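How a Traffic Signal Knows You Are Waiting

Most traffic signals do not follow a simple clock. They collect information about who is at the intersection and use it to decide which light turns green next.

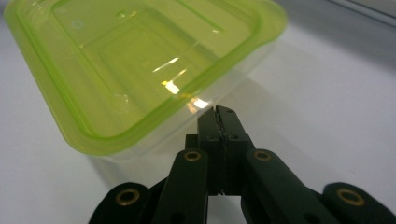
The part that makes the decision is called the controller. It is a computer inside a locked metal cabinet, usually on the sidewalk near one corner. Wires run under the street from the cabinet to every signal, button and sensor at the intersection.

Finding cars

The oldest common sensor is the loop. A loop is a coil of wire buried in a shallow slot in the pavement. You can often spot the slot, a thin dark rectangle or circle just behind the stop line. A small electric current flows through the wire all the time. When a large piece of metal stops over the loop, the current changes slightly. The controller measures the change and records that a vehicle is present.

A loop does not weigh anything. A heavy wooden cart would not be detected, but a light car would be.

Finding bikes

A bicycle contains much less metal than a car, so it changes the current by a smaller amount. The loop must be adjusted to notice it. The best place to stop is directly over the edge of the wire. In some cities a small painted bicycle marks the correct spot.

Some intersections use cameras or radar. These are mounted on poles and watch a set area of the lane. They do not depend on metal in the same way.

Finding people on foot

A person walking is usually detected by a push button. Pressing the button sends one message, called a call, to the controller. The controller stores the call until the walk signal has been served. Pressing the button more times does not add more calls.

How long the walk signal lasts

Engineers divide the time into two parts. The first is the walk interval, when the walking figure is lit. The second is the clearance interval, when the hand flashes and numbers may count down. If you are still on the curb when the hand begins to flash, wait for the next walk signal. If you are already in the street, keep going to the other side.

The length of the clearance interval comes from a division problem. Take the width of the street and divide it by a walking speed. Many engineers use a speed of 3.5 feet per second, but 4 feet per second was common in the past. A slower speed gives people more time.

Example: Olus Street is 79 feet wide where it meets Chae Avenue. 79 divided by 3.5 is 22.57. The old setting used 4 feet per second, and that gave only 19.75 seconds.

What happens at night

Late in the evening there are fewer vehicles. Many controllers then leave the green light on the bigger street until a sensor or button reports somebody on the smaller one. The town of Flukance has 113 signals, and 22 of them work this way after 10 p.m.

Words to know

Call: a stored request for a green light or a walk signal.
Clearance interval: the time given to finish crossing.
Controller: the computer that runs the signals.
Cycle: one complete turn through all the directions.
Loop: a coil of wire under the pavement that detects metal.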